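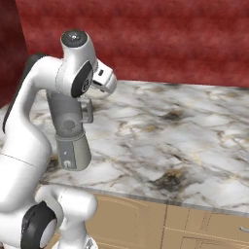
Can I use vinegar to clean a marble countertop?
Keep vinegar off marble. It is an acid and will leave dull spots in the polish, even when you water it down. Use a few drops of dish soap in warm water and dry the stone with a soft towel.

Liam Heywood
Thanks for the quick reply on that one. Now the longer version. We moved in last July and the kitchen has polished marble that the last owners put in. There are dull rings next to the sink, the size of a glass, and one bigger patch where I think a cut lemon sat overnight. I can feel the edge of the patch with a fingernail, but only just. A local shop quoted me 400 dollars to rehone the entire top. Is there something I can do myself first, and should I seal it before or after?

Trella
Those are etch marks. A stain is something soaked into the stone and is usually darker. An etch is lighter and dull because the surface itself has been eaten away a little. Sealer won't fix it or prevent it, so don't start there.

Buy marble polishing powder. Wet the spot, sprinkle the powder on, and rub with a damp white cloth for a few minutes until it turns to paste. Rinse and dry. Try it in a corner behind the toaster first.

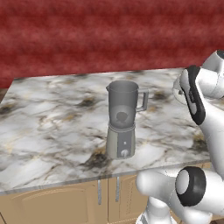
If you can feel an edge, the powder alone may not do it. You would need to sand with fine wet pads and then polish, and it is easy to leave a low spot that catches the light. I did seven rings on mine with powder and gave up on the eighth, which was deeper.

Seal afterward. Put a few drops of water on the clean, dry stone and wait ten minutes. If it darkens, it needs sealer.

Jirnoner
just get quartz. we had marble and it was nothing but trouble. new tops were nearly 4,000 installed but no more worrying about lemons

Szabó
400 is fair if it includes polishing and sealing. Ask if they will do only the area by the sink. Some will, but the finish may not match the rest. Also use coasters.
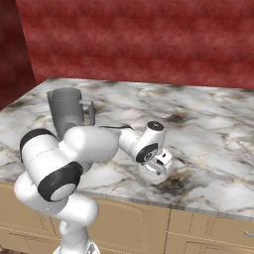 Page last changed: July, 7:40 pm

Liam Heywood
Update. The powder took out most of the rings. The lemon patch is smaller but still there, so I'm going to ask the shop for a price on that section alone. The water test left a dark spot, so it does need sealer.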